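Mobile Robots II, Handout 9
Faults in simulated home runs: the tipping case
Notes by Armelle Pruvost, updated June 4, 2023

Read before lab. Bring the log sheet, filled in.

Case: two-arm mobile base, Plinar simulator, house map "Leclerc". Task was plain pick and place in a furnished room. Run went fine for 16 seconds of sim time, then the base caught on furniture and the tilt reading jumped. The controller kept sending arm commands as if the floor was still level. No stop. It ran on to step 3000, the hard limit, and got logged as "timeout".

So two faults, keep them apart:

Fault A - contact. Base drove too near heavy furniture. The planner's map had the furniture footprint smaller than the collision shape. Wheel drove up on the hidden lip.

Fault B - no tilt check. Nothing in the loop was watching the base angle. This is the one we care about today. On a real machine fault A costs you a scratch, fault B costs you an arm, or somebody's foot.

Look at the view from the robot once the base is over. Walls and floor on steep diagonals, dark wood close in on the left and again upper right, both grippers still pointing up.
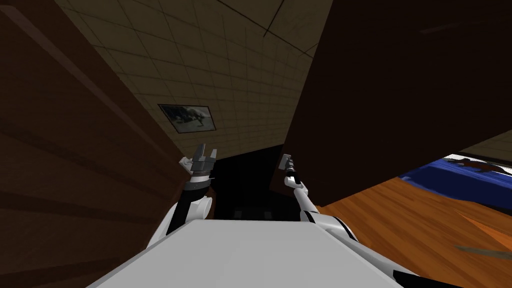
Huguette Perrin wrote back on the draft of these notes that a tilt check alone would have stopped the run too late, and she wants wheel current watched too: the motors were pulling hard well before the angle moved, and a limit there would have caught the climb at the lip. Fair point. Added to the exercise below.

What the check should do, minimum:

Read base roll and pitch every control step, not every planning step. Planning is way too slow for this.
Over the limit for 4 steps in a row: freeze base, hold arms. Do NOT send arms home. A homing move on a tipped base can swing weight the wrong way and finish the fall.
Write the reason in the log. "Timeout" told us nothing, we lost a whole afternoon on it.
Needs a human reset. No auto retry.

Common mistake from last year: people filter the tilt signal so heavily that the stop comes after teh robot is already down. Light filter only. Plot raw and filtered on the same axes before you pick.

Other mistake: testing only on flat floor. Use the Grinbridge ramp map, it has a door sill that should not trip the check, and a step that should.

Exercise (pairs)
Replay the run with the stop added. At which step does it fire?
Add Huguette's current limit. Does it fire first? By how many steps?
Fix the footprint and run agian with both checks on. Anything trip that shouldn't?
Swap log sheets with another pair, mark any stop with no reason written.

Numow base users: your pitch sign is flipped compared to the lab code, check it before you start. Log sheets go in the tray by the door.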